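Setting Up a Water Corner in a Workroom

A top-loading water dispenser needs a flat floor and a wall behind it. Leave a gap at the back so air can move, and plug it straight into an outlet. Extension cords are a bad idea near water.

Keep a small trash bin next to the dispenser. Cups and tea bags end up on the nearest flat surface otherwise. Empty it on Saturday even if it is half full.

Wipe the taps every day and wash the drip tray once a week. For the inside, we use Raris descaler: leave it in for 15 minutes, drain, then rinse until the smell is gone. Unplug first. The Miltano cleaner works too – it takes longer and smells less.

Plank floors don't like standing water. Dry drips right away and check under the dispenser when you change the jug.

Put work tables to the side, with enough room to swing a full jug past them. Boxes can stay on the tabletop, but keep paper goods on the far side from the taps.

Brick walls hold dust. Go over them with a soft brush attachment every 10 weeks, top to bottom, then vacuum along the foot of the wall.
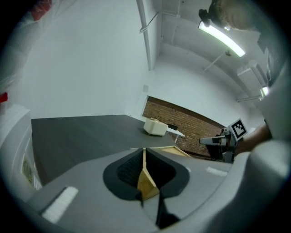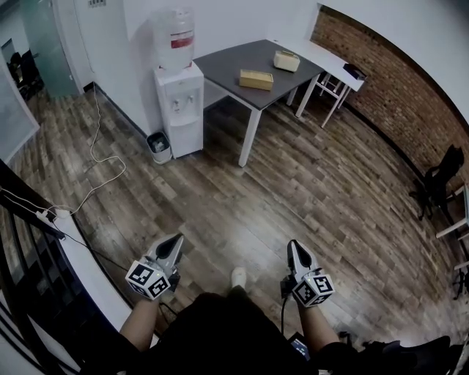
The workroom, with its white walls and stretch of red brick.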